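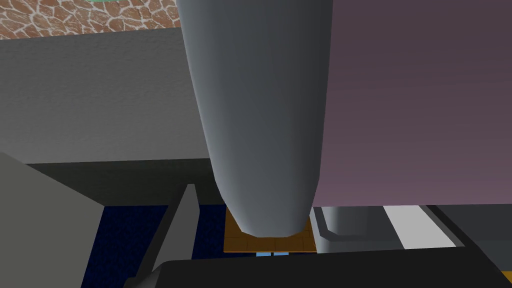 Fingertip just over the little orange tiles, in the simulator.

21 April 2021, by Cyprian Jabłońska

Such a nice long evening with the practice rig at Grudgate! I steered the arm by remote for 20 goes, bringing the finger down ever so slowly (my shoulders were up by my ears, I'm sure), and kept 6 of them for teaching. The rest wobbled too much to be fair on the poor thing. I do love the cobbles they've put in the background. Tea went cold, again. More tomorrow, with the slower setting.

Last updated: 21 April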